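Home
Workshop & Shed
Features
The tape drawer, sorted

Electrical tape is the cheapest thing in most sheds and the hardest to find when it's wanted. Rolls end up under the bench, in the glovebox, on the windowsill behind the paint. They collect sawdust. The black one disappears first and gets replaced, so by the end of a few years there are four half-used blacks and a red that has never been opened.

Liên Từ has run the tool library at Brollness for six years, and the tape drawer was the last part of the place she got around to fixing. The library lends out drills, crimpers, ladders, soldering irons and a very popular tile saw. It has 566 members. Tape isn't lent, strictly speaking. Members take what they need off the roll and put the roll back, and for a long time "back" meant anywhere with a flat surface.

"I'd find them stuck to each other," she says. "Somebody would put a roll down with the end hanging off, somebody else would put a roll on top, and I'd be there with a knife picking them apart."

The fix took one afternoon and cost less than a pair of pliers. It is a tray, a mat and a short set of habits, and most of it will work at home.

Start by getting them all out

Từ began by emptying every drawer, tub and toolbox in the building onto the long bench. She suggests doing the same at home, including the car and the kitchen drawer. The point is to see the colours side by side, and to find out which ones have gone off.

PVC tape doesn't last forever. The adhesive softens in heat and creeps out at the sides, and a roll that has spent a couple of summers on a dashboard will usually feel tacky on its flat faces. When it's peeled it leaves gum on the fingers. Old tape can go the other way too, turning stiff and letting go of the wire a week after it's been wrapped.

Her test is simple. Pull off a piece as long as your hand, wrap it around a pencil with a bit of stretch, and leave it overnight. If the end has lifted by morning, the roll goes in the bin or gets demoted to labelling boxes. Dust on the outside doesn't matter much. The first turn of tape comes off and takes the dust with it, and what's underneath is generally fine.

Adhesive on the faces can be cleaned up if the rest of the roll is good. Từ uses a rag with a little methylated spirits, outside, and then dusts the faces with talc. She did a dozen rolls this way and says she wouldn't bother again for anything with less than a third of the tape left.

A place to lay them down

The library's sorting spot has a green fabric mat with a white tray alongside. Rolls come out of the tray, get used on the mat, and go back in the tray. The mat was Riku Kobori's idea. He fixes lamps and small appliances there two evenings a week and was tired of chasing rolls along the bench.

"A roll on a bare bench is a wheel," Kobori says. "On cloth it stays put. You can stand it up and it's still there when you turn around."

Any fabric with a bit of grip will do the job. Felt is good but holds on to wire clippings, so it wants shaking out. A rubber mat grips better than either, though tape ends stick to it and it's slower to clean. Kobori doesn't like anything with a pile.

The tray needs a lip. Without one the rolls wander off the end, and a flat sheet of board turns out to be no better than the bench it's sitting on. Depth is a matter of taste. Từ prefers a shallow one so that the colours can be read from a standing position and a roll can be lifted by its core. 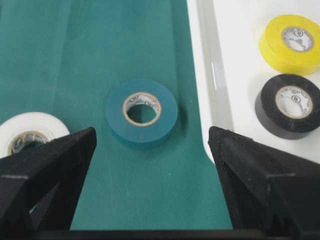 What the colours are for

Plenty of people own coloured tape and never use it for anything except as a substitute for black. Used with a bit of discipline, it saves time.

Kazuhiro Hosoda spent most of his working life wiring stages and small halls, and he now teaches a beginners' session at the library on looking after leads. His rule is that a colour should mean one thing in one building. At his own place yellow goes on extension leads by length, with one band for short, two for medium and three for long. Black is for repairs to the outer jacket of low-voltage leads, until the lead can be replaced. Teal is for anything that belongs to the audio box. He chose teal for that because no one else in the house wanted it.

He is firm about one thing. Coloured tape is a marker, and it should never be used on fixed wiring to suggest that a conductor is something it isn't. Household wiring is work for a licensed electrician, who will have a proper scheme for it. Nor is tape a repair for a damaged mains lead. The lead gets cut up so it can't be used again, and then it goes out.

For everything else, the colours are yours to assign. The members at Brollness settled on a short list, written on a card and pinned above the bench:

Yellow: leads and hoses, banded by length
Black: general wrapping and bundling
Teal: library property, one band near the handle
Red: faulty, do not lend

The red rule has been the most useful. A tool with a red band goes on a separate shelf and stays there until somebody takes the band off, and only three people are allowed to take it off.

Wrapping it so it stays

Much of what people dislike about electrical tape comes down to how it is put on. Yuto Sasaki, who shares the lamp evenings with Kobori, sees the same faults in most of what comes through the door: too much tape, not enough stretch, and a tail that was torn under tension.

Wipe the surface first. Skin oil and silicone spray will both beat the adhesive. Begin with one full turn straight over itself, then angle the tape so that every pass covers half of the one before. Pull enough to narrow the tape slightly. For the last turn, stop pulling altogether and lay it on slack, then cut it with scissors or a blade. Stretched PVC wants to shrink back, and a tail laid down under tension will peel itself up within days.

Sasaki also folds the last few millimetres of the roll under itself each time he finishes. It makes a tab. He says it took him a fortnight to make it a habit and he now does it to other people's rolls without asking.

Flat or on edge

Opinion at the library is divided on how rolls should be kept between jobs. Laid flat, they can be stacked, and stacked rolls take up very little room. But a warm shed will soften the adhesive enough for a stack to become a single object, and anyone who has tried to prise one apart will know how it ends. Từ puts a square of baking paper between rolls when she has to stack them.

On edge, or leaning, they don't stick to each other, though a heavy roll left in one position through a hot January can develop a flat spot. It makes the tape jerk as it unwinds but does no other harm.

A length of dowel through the cores is the tidiest answer where there's wall space. Seija Riihimäki built one for the library's back wall out of an old curtain rod, with a peg at each end. She measured it to hold 14 rolls and says she should have made it longer. The rod takes the spares, and the tray holds whatever is open.

Check the cores before settling on a dowel. They aren't all the same diameter, and a thick rod that suits one brand may not take another. Cardboard cores also crush if a roll is dropped or sat on. A crushed one can be coaxed back with the handle of a screwdriver, but it never spins quite true afterwards.

Many makers print on the inside of the core, and that is worth reading before the roll goes on the rod. Depending on the brand there may be a voltage rating, often 600 volts for general-purpose tape, and sometimes a batch code. Riihimäki writes the month of opening in there too, in pencil.

How many is enough

For a household, Từ thinks three open rolls will cover nearly everything, with one spare black. A keen tinkerer might want six. Bulk packs look like a saving, and the library does buy that way, but the library also gets through up to 110 rolls a year. At home the last few rolls in a big pack will be past their best before they're opened.

She'd put the money towards a decent pair of scissors, kept in the tray and used for nothing but tape. The blades gum up. A wipe with the same rag and spirits brings them back.

The open rolls are checked at closing time, when whoever is last out looks over the bench and puts strays back in the tray. It takes a minute or so. Two rolls have gone missing since the change, both black, and one of them came back in a returned drill case with most of the tape still on it.

The Brollness tool library is open to members on weekday evenings. The beginners' session on leads runs monthly, and people are asked to bring a lead of their own to practise on.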